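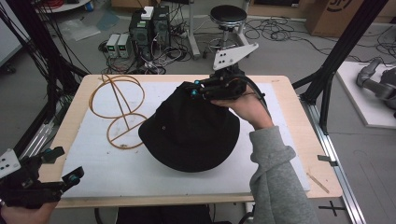 One of you wrote after the last session to ask why we spend so long on the grid when the course is supposed to be about solar power, and whether a panel doesn't simply make what it makes. I was so glad to get that note! It's a very fair question, and I suspect plenty of you were wondering the same thing, so most of today's handout goes to answering it.

## Week 6: Curtailment, or power we can't use

A panel does make what it makes, yes, but somebody has to be able to take it. On a bright, cool spring day, when few people are running heaters or air conditioners, a region can have more solar power on offer than the wires can carry away. The operator then asks some plants to turn down. We call that **curtailment**.

Let's work with our practice region, Trerkberg (you'll remember the map from October). The Posden solar plant can put out 600 megawatts at noon. The line leaving the valley can carry 568. With no local demand and no storage, the sum is short:

> 600 - 568 = 32 megawatts turned down

If that goes on for 2 hours, we've lost 64 megawatt-hours. Please write the units every time - megawatts tell you how fast, megawatt-hours tell you how much, and mixing them up is by far the most common slip in the homework.

### What can be done

- **Storage.** A battery at Posden soaks up the extra at noon and gives it back after sunset, losing a little on the way.
- **A bigger line.** Wonderful when it's finished, but permits can take years.
- **Moving demand.** The Biseo water works could run its pumps at midday instead of overnight.

The Daneshvar reading goes through all of these with prices, and it's a bit dry in the middle, so do skip ahead to the tables if you get stuck!

### For next time

Redo the sum above with the Biseo pumps using 20 megawatts on the valley side of the line. Then tell me, in a paragraph, whether you would still buy the battery, and how large you'd make it. Bring a calculator.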